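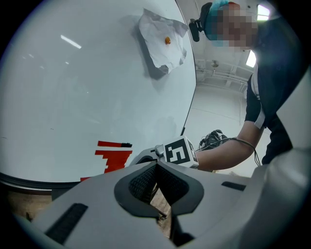

*Wrist view from one hand-held gripper, paper-and-small-object layout, second gripper reaching in from the side.*

**Ticket:** Policy trained on hand-held demos stops short of small objects on crumpled paper
**Project:** Tarndale
**Opened:** December 15, 2023
**Component:** demo processing, pose alignment
**Status:** Resolved, one follow-up open

## Report

The pick policy trained on the new Tarndale demos closes its fingers too early. On the bare white table it does fine with the larger objects. With the small orange object on crumpled paper, the gripper comes down in the right general area, slows, and closes above the paper. It then lifts and carries on as if it had the object.

Same network, same training settings as the April model. The April model was trained on the old demos and did not do this. The only planned change was the data.

Expected: fingers close at paper height.
Seen: fingers close up to 13 mm above it.

## Setup

- Demos recorded with two hand-held grippers and a head camera
- Marker cube used to relate the two gripper tracks to each other
- Wrist video is wide angle and is fed to the policy without straightening
- Training and rollouts run on the Nerngate machine
- Processing code is the Vusoritz branch, current head

## Log

**Entry 1.** Reran the rollouts to make sure the fault is real. Ran 10 trials on the paper layout. Missed high in all but 2. The misses are all in the same direction. Sideways error is small and looks the same as before.

**Entry 2.** First guess was glare. The table is glossy and the ceiling light leaves a long streak on it. Switched off the light for a second batch of trials and lowered the blind. No change in closing height. Turned the light back on so later runs can be compared with the first batch.

**Entry 3.** Second guess was the paper. It is white on a pale table, so the policy might be reading the table surface and not the raised folds. But that should push the fingers too low, and we are seeing too high. Pressed a sheet flat and tried again anyway. Still high by about the same amount. Paper is ruled out as the main cause.

**Entry 4.** Looked at the training data instead of the robot. Plotted gripper height at the moment of closing for every paper-layout demo. In the April data the heights sit in one tight group. In the new data there are two groups. The lower one lines up with April. The upper one is where the policy has been closing.

So the policy is copying its data correctly and the data is wrong.

**Entry 5.** Split the new demos by which gripper did the pick. All of the upper group are picks where the height came through the marker cube and not from the gripper's own track. The code falls back to the cube when the track confidence drops. That happens more on this table than on the old one. My reading is that there is not much texture to track when the wrist camera is close to a plain white surface, but I have not tested that on its own.

**Entry 6.** Checked the cube transform. The config has the cube size from the Midtbø set, which was a larger print. The new cubes were reprinted smaller when the mounts were changed, and the size in the config was never updated. With the wrong edge length every distance from camera to cube is scaled up, and after the transform that comes out mostly as height in our layout.

Measured a cube with calipers, put the real number in the config, and reprocessed 6 of the bad demos. The closing heights dropped into the lower group for all of them.

**Entry 7.** Reprocessed the full set. The upper group is gone from the plot. A few demos are still scattered, and in each of those the cube is only partly in view during the approach. Moved them to the holdout folder and left them out of training.

**Entry 8.** Retrained on the corrected set with nothing else changed. Reran the same paper layout, same light, same start poses. Closing height is back in the April range. The remaining failures are ordinary ones where the object rolls off a fold as the fingers touch it. The April model has those too.

## Cause

Wrong marker size in the config after the cubes were reprinted. It only affected stretches of a demo where the code fell back to the cube, so most of the data looked normal and the average tracking error stayed under the limit. The report at the end of processing prints the average only.

## Fix

1. Corrected the cube edge length in the config.
2. Cube size is now stored with each recording session. Processing stops if it is missing.
3. The report now prints closing height by pose source, so a split like this one shows up before training.
4. Fallback stretches are flagged per frame in the output file.

If you have a local copy of the Tarndale demos processed before this ticket was opened, delete it and pull again. The raw recordings are fine and do not need to be redone.

## Note on the result

The draft comparison listed the new demos as worse than the April demos on small objects. That row has to come out. With the corrected poses the two sets are close enough on the paper layout that I would not claim a difference either way from the trials we have. The bare-table rows were rerun as well and did not move in any way that matters, which fits with the larger objects being forgiving about height.

I also looked at whether we should drop the cube fallback and throw away any demo with a weak track. Tried it on the paper layout only. It removes a lot of the close approaches, and the model trained on what was left hovers before closing. Keeping the fallback for now.

## Follow-up

Still open: tracking confidence on the plain white table. Two things to try are a patterned mat under the work area and strips of tape in more places. There is red tape toward one side of the table already, and the track may hold better when it is in view, but I only have a handful of clips to go on. A mat would change the look of the background in every demo, so it needs its own test set.

Moved to a separate ticket. Do not reopen this one for tracking loss unless the closing heights split into two groups again.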